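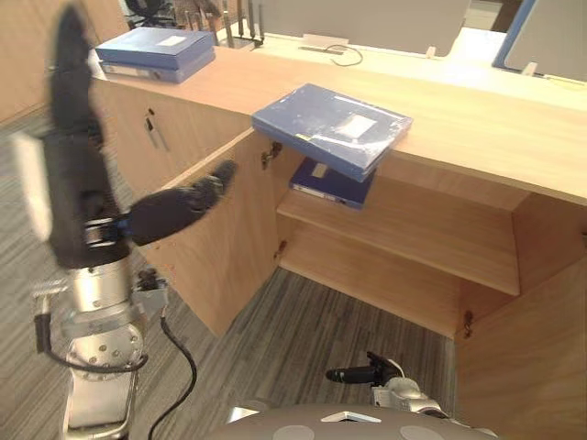 The cabinet under the long desk, door open

deskhermit60
So I've inherited the long office desk with the built-in cabinets, and I need to talk to somebody about storage before I lose it. Light wood, small metal locks, doors that swing out on two hinges each. I love the look! But everything I put in there ends up in one big pile, and I have to kneel on the carpet to find anything. Violeta at work (hi Violeta) swears by boxes. Do boxes really help in a low cabinet, or do they just eat the space?

fluken_fan
Boxes, always. I paid 20 bucks for a set of Fluken ones and they've lasted through two moves. Put the stuff you hardly touch at the bottom and the daily stuff up on the shelf.

unathi_s
Gonna disagree with fluken_fan. Boxes are where things go to die. I had one marked "cables" and didn't open it from May until we moved out. Stand your folders upright and leave the rest open so you can see it.

deskhermit60
See, this is my problem, you're both making sense. I did try it with a box up on the shelf
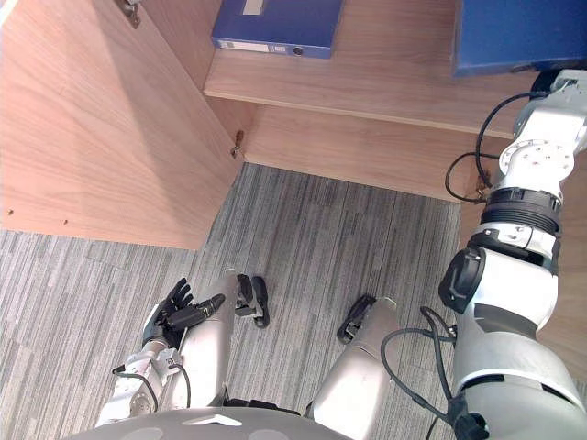
and my main worry is the height. A box with a lid means I have to pull the whole thing out each time, and the shelf isn't that deep. Maybe no lids? Also the door opens to the left and I'm left-handed, so I'm forever reaching around it – driving me nuts.

Trinidad_N
Take the door off! Two hinges, one screwdriver, done before lunch. I did it on my Gakomholm unit and never put it back.

unathi_s
Please don't, you'll be looking at that mess all day.

fluken_fan
lol he just told us boxes are evil and now he wants to hide the mess 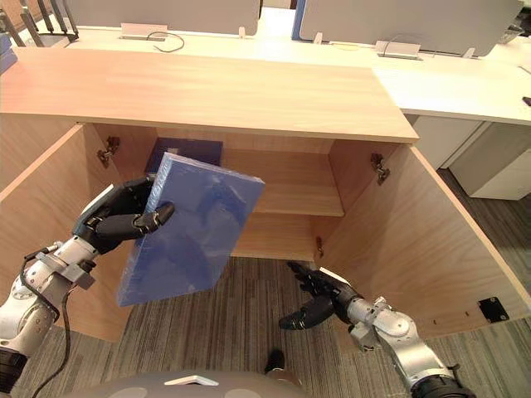 deskhermit60
Flat stuff is what I've been stuck on this evening. Boxes in the normal sense I can sort of picture now, but what about the wide thin ones? The blue one still in its shiny plastic wrap is the worst, it slides off anything I lean it on. I'm tempted to lay it down on the upper level with the dark blue one and call it a night.

Trinidad_N
Lay it flat, but peel the plastic first. Slippery on slippery is no fun.

unathi_s
Upright with a bookend. I'm not budging on this one.

deskhermit60
Flat for now, door stays on. I'll check the shelf depth tomorrow and see what Fluken has without lids.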